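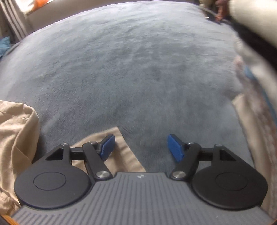 Winter bedding drive opens in February

The Covatley Neighbourhood Centre will start taking blankets, doonas and sleeping bags in February, a month earlier than last year. The Latow Street shelter ran short in the first cold week last winter and had to buy in 200 blankets at full price.

We are after 300 items this time. Single and double sizes are the most useful. Please wash everything first and leave it folded in a bag with the size written on the outside. Pillows can't be accepted, and neither can electric blankets — the shelter has no way of testing them.

Drop-off is at the side door on Magyar Road until 6 pm. If you can't get there, Muthoni Mutiso is organising pick-ups for anyone living east of the railway line. Leave your name and street at the front desk and she will ring you back.

Cash donations go towards laundry. The centre has set aside $2,000 for the commercial dryers at Pavov, which should cover us through to spring.

Covatley Neighbourhood Centre newsletter | Contact the front desk | © All rights reserved | Back to top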